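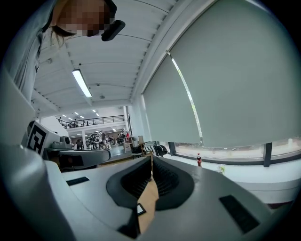
How long should the Droditia dehumidifier stand before it is switched on?
Leave it upright for five hours after delivery so the oil can settle back into the compressor.

Section 5 - Placing and First Use

1. Set the unit on a level floor, 23 inches or more from the wall on the exhaust side.
2. Slide the water tank in until it clicks. The Tank light goes out.
3. Plug the cord directly into a wall outlet.

Caution: Do not use an extension cord or power strip.

4. Press Power, then set the humidity to 50 percent with the arrow keys.
5. Close windows and outside doors.

Note: The fan keeps running for a short time after the target is reached. This is normal.
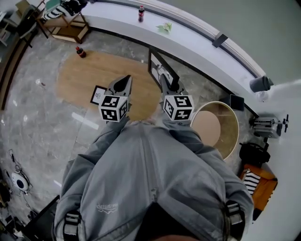

Can the unit be used in an unheated basement?
It needs a room temperature of 41 degrees F or higher, and below that it goes into defrost and collects very little water.

Continuous drain (optional)

1. Switch the unit off and unplug it.
2. Remove the rubber plug at the back - keep it for later use.
3. Push the hose onto the outlet and run it downhill to a floor drain.

Caution: A kinked or raised hose will send water back into the tank.

Filter

Rinse the filter in lukewarm water after every 500 hours of use. Let it dry fully before putting it back. Replacement filters are sold under part number 19.

Revised 7/27/21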